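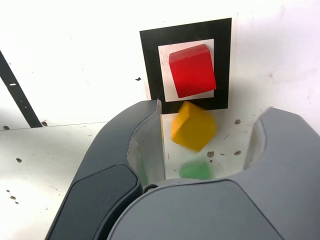
Our budget for the second half of the Plikdale stacking project came to 2,000 dollars, and this part of the report explains how we decided to spend it, which took us a good deal longer than any of us had planned (Bình Doãn kept the spreadsheet, and kept it very patiently). We started from the things we already had on the bench. The gripper with its two big gray fingers was staying, and so were the red, yellow and green cubes and the square marker with the thick black border that the stack is built on. The white work surface was another matter. It has brown spots and scratches all over it, and Trinh Kiều argued from the first meeting that a new top should be on the list before anything more exciting. She won us over in the end, and we put 300 dollars aside for it.

The next question was spare fingers. Brekero sells them only as a pair, and we went back and forth over whether one pair would see us through to July. Nhàn Tạ wrote to them and got a very kind answer, with a student discount if we ordered 2 pairs together, so that is what we asked for. We also looked at a complete gripper from Picard – a lovely thing, and we all wanted it – but it would have eaten nearly everything and left us without a spare part to our name.

Then there were the cubes. I will admit I thought of these as free, having grown up in a house full of blocks, but a project like ours goes through them faster than you would think, and corners and faces matter when one block has to sit flat on another. We budgeted for a set of 30 in the same three colors, so that our color settings can stay as they are.
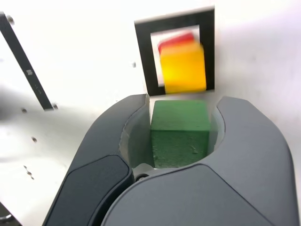 Figure 2. Green cube held between the fingers, with small nicks on its front face.

Our advisor, Wulan Wuisan, asked us to keep some money unspent for shipping and for whatever we had forgotten, and we are very glad she did, as we had forgotten cables entirely! Hường Trương found those at the Bamedcombe surplus store, along with a box of screws that will probably outlast all of us. The full order list is in Appendix B, with the items we would still like to buy marked separately for next year's team.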